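About Semevura

Semevura is a commercial floor care company. We clean, polish and reseal hard floors in schools, clinics, showrooms, community halls and light industrial buildings. We work with concrete, terrazzo, vinyl and timber. We don't do carpet, and we don't do private homes.

The business was started by Trinidad Medina, who had been subcontracting to larger cleaning firms and wanted to look after the same buildings year after year. Her first contract was the Tanner Street community hall, which is still on our books. We now maintain 49 sites.

What we do

Most of our work is scheduled maintenance. A site is inspected, a plan is written up, and the floor is put on a cycle that suits how much foot traffic it gets. A school corridor may need attention every term. A showroom can often go a full year between visits.

We also take on one-off jobs, including adhesive removal, grinding and sealing of bare concrete, and repairs to chipped terrazzo. Quotes for these are given after a site visit. We don't quote from photos or floor plans.

Work is normally done after hours or on weekends. If your building runs around the clock, we can section the floor and do it in stages.
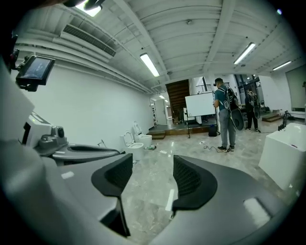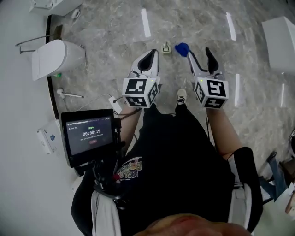

Our people

We have two crews, one based at our Warkenura depot and the other at Kaletti. Each crew has a leader who stays with the same list of sites, so the person who inspects your floor is usually the person who turns up to do the work. Crew members are employees on award wages or better. We stopped using casual labour hire in our third year.

New staff spend their first five weeks working alongside a crew leader before they run a machine on a client's floor. Everyone who works in a school holds a current working with children check, and we send copies to the school office before the first visit.

Trinidad still does the first inspection on all new contracts and looks after the accounts.

Products and water

We use neutral pH cleaners for routine work and keep strippers for floors that need them. Safety data sheets are left on site in a labelled folder. Slurry from grinding is collected and taken back to the depot, where the solids are separated before disposal. It doesn't go down your drains.

Areas we cover

Both depots service sites within an hour's drive. We'll travel further for jobs of three days or more, with accommodation itemised on the quote.

School holiday bookings

The September holidays fill early. Schools wanting a full strip and reseal over the break should get in touch by Saturday, August 26, 2023. Smaller jobs can sometimes be fitted in after that date.

Contact

Ring the Warkenura depot during business hours or use the enquiry form on our contact page. Please include the floor type if you know it, the approximate area in square metres, and the hours the building is empty.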